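Losovia Workshop Support
Ticket 149: pegboard hooks keep dropping out
Status: solved
Product: Jillby pegboard, black

First message
Hello! I love this board, I really do, but the hooks won't stay put. Every time I lift a spanner off, the hook comes with it and lands on the bench. I've tried four different spots and it's the same in all of them. Am I missing a part?

Reply from support
Thanks for writing in! It sounds like the board is sitting flat against the wall. The hooks need a gap behind them so the bent end can swing up and grip. Could you check whether the spacers are fitted? There should be 4 in the bag marked Kora.

Customer update, 20 minutes later
Found them – still in the bag! Bench cleared enough to get at the screws, so I'm going in now.

Log of what I did
1. Took all the tools off and spread them out on the bench: the three silver spanners, the yellow and black tape measure, the utility knife. The black wire basket can stay close by for small bits.
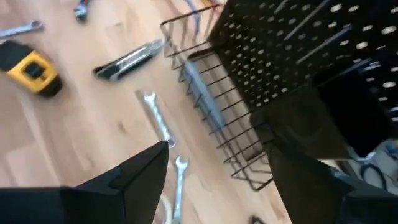 2. Undid the screws and slid a spacer behind each corner. The bottom two were fiddly, so start with those.

3. Put the hooks back, tipping each one up before pushing it home. What a lovely click!

4. Hung the spanners first and gave each a good tug. Rock solid – I'm delighted.

Reply from support
Brilliant news! Closing this one, but do reopen it if anything works loose.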